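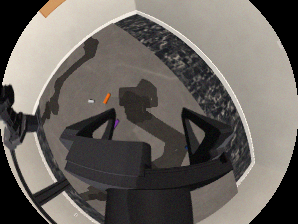 Flat gray top, seen from above.

Zulholm Work Table
June 7, 2019
By Mariann Boros
3 min read

The Zulholm is a fixed-height work table for packing rooms, repair counters and light assembly. It was drawn up by Octavio Insaurralde at our Prestport shop and replaces the Jesetti, which we stopped making in February. Anyone who has the older table can keep using the same drawers and back rail. The leg frame is new and does not fit the old top.

The top is 2000 mm long and comes in one piece. We don't offer a shorter version. Customers who need a longer run can bolt two tables end to end with the joining plates, sold as a pair. The plates go on from underneath and leave nothing standing above the work surface. Level both tables before you tighten them, or the seam will show a step.

Gray is the standard color. The finish is matte and takes pencil marks, which come off with a damp cloth. Dish soap is fine for daily cleaning. Don't use acetone or scouring powder. Hot soldering irons and glue guns should sit on their own stands, and cutting needs a mat. Scratches can't be polished out, and the top is not reversible.

The legs ship unattached. Each has a screw foot for uneven floors. Assembly takes two people, mainly for turning the table over at the end. A hex key is in the hardware bag. Put all the leg bolts in by hand first, then go back and tighten them. If a bolt binds, back it out and start again.

Drawers hang from rails under the front edge, on the left or the right. The rail holes are already drilled on both sides. A full-width lower shelf is available, but it can't be used together with the deep drawer. The back rail takes hooks, small bins and a power strip. The power strip is not included.

The table costs $159 without accessories. Delivery in the Prestport area is to the ground floor, and stairs are extra. Orders outside the area go by freight and are left at the loading door, so please have someone there to sign. Check the corners of the carton before you do. Damage has to be reported within 7 days.

Spare feet, bolts and joining plates are kept at the Prestport counter. Drawers are made by Szénási and come from their own warehouse, so they may arrive separately from the table. Replacement drawer locks are ordered by the number stamped on the key.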